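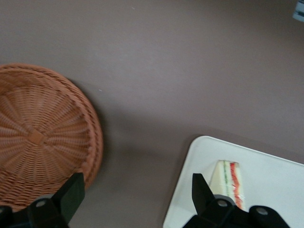
My table was flat on the day I built it and two weeks later it rocked at one corner, so please say in the manual that the feet must be adjusted again, one customer wrote to us after the first printing. We agree with this remark, and the section below is now longer than before.

February 2020
Plesier, for the Juninwood table manual

Section 3. Placing, levelling and first care

This section is for the Draltus dining table, article 2368, with fixed top and four adjustable feet. If you have the extending model, read the separate sheet which comes in the box with the rails.

Before you start

You need a spirit level, the flat key from the parts bag (part 386) and a second person for lifting. Leave the legs as they were fixed in Section 2. The bolts should be tight before you begin here.

Caution: Do not drag the table. The feet are made to carry weight downwards and they can bend if they are pulled sideways. Lift by the side rails, never by the edge of the top.

Levelling

1. Put the table in its final place. If there will be a rug, put the rug first.
2. Screw all four feet fully in, clockwise, by hand.
3. Press with your palm on each corner, one after another. The corner which goes down is the one to adjust.
4. Let your helper lift this corner a little. Turn the foot out half a turn with the flat key and put the corner down again.
5. Repeat until the table does not move when you press.
6. Lay the spirit level along the long side, then along the short side, and correct the two feet at the lower end by the same amount.
7. Tighten the lock nut on each foot. Hold the foot with one hand while you do it, otherwise it turns together with the nut.

Note: A foot must not be turned out so far that you see the red ring on the thread. If the red ring is visible and the table is still not level, use a Qaisi floor pad under this foot and start again from step 2.

Note: On a new wooden floor, or on thick carpet, the table can settle during the first weeks. Check steps 3 to 7 again after two weeks. If it was delivered in January or another cold month and stood in an unheated garage, let it stand in the room for 3 days before you level it at all.

First care of the top

8. Wipe the top with a soft cloth and clean warm water. Dry it with a second cloth.
9. Wait one hour before you put anything on it.
10. Stick felt under everything that will stay long in one place - lamps, fruit bowls, baskets with a rough bottom.

Caution: Do not use furniture polish, wax or oil on a matt top. They leave shiny spots, and these can not be removed at home. White cleaning sponges do the same.

Small pale marks on a matt top are in most cases crumbs or dust. Try first with a dry cloth. If a mark stays, use one drop of washing-up liquid in water, wipe without pressing, and dry.

Hot dishes always need a mat. This is also true for cups, if you use the same seat every morning.

If the table still rocks

Check that the centre bolt of each leg is tight (Section 2, step 6). A loose leg feels the same as a wrong foot. If one leg can be moved by hand when the bolt is tight, stop using the table and write to the shop, with the article number and the number printed under the top.

Last updated: same month as above, second printing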